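Hollis Kincaid
20th October

1/
Finished Gavow by Magdolna Oláh last night. It's a first contact novel set in the year 3003, translated from Hungarian, 300 pages. Short thread, with no spoilers past the halfway point.

2/
The set-up: a freight ship called the Ristby stops to pick up a distress signal near a planet with no name, only a survey number. The crew find one survivor in a pod. She speaks their language with an old accent and says she is from Gavow. There is no Gavow on any chart.

3/
Most of the book is the ship's medic, Ritchie, talking to her. He has to decide whether she is ill, lying, or telling the truth before they reach port, where somebody else will decide for him. The trip takes 60 days and the chapters count down.

4/
I liked Ritchie. He is tired and a bit short with people and he keeps proper notes. When the survivor tells him something that can't be right, he writes it down and goes to check it. Sometimes the check takes a whole chapter. If you need things to blow up you will struggle with this.

5/
The Gavow sections are the best part. Oláh gives you the place through small complaints. The bread is bad in winter. The ferry man overcharges. Everyone owes the same family money. After a while I stopped caring whether it existed and wanted to know if the ferry man ever got caught.

6/
What didn't work for me: the captain. She comes in, says no to something and leaves. There's a long section in the middle about fuel rights that I read twice and still couldn't explain to you. I think it matters for the ending but you could skim it.

7/
On the translation. I can't read the original so take this for what it's worth, but the dialogue reads easily and the jokes land. A few of the crew's slang words are left as they are with no glossary. You pick them up. "Zandesberg" confused me for ages, I thought it was a person. It's the port.

8/
People have asked if it's like the other "is the patient really an alien" books. A bit, at the start. The difference is that the survivor doesn't want to teach anyone anything. She isn't wise or gentle. She wants her coat back and she wants to know who is paying for her cabin.

9/
The ending is in chapter 6 of part two and it's short. I had to go back a page to make sure I hadn't missed one. I'm still not sure what I think about it. My sister read it in May and says it's obvious what happened, and then gave me an answer I don't agree with at all.

10/
Would I read it again? Yes, mainly for the interviews. Library copy for me, the paperback has small print so get the ebook if your eyes are like mine. 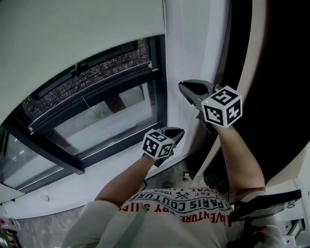

11/
Next up is her short story collection. I'll add to this thread when I've read it.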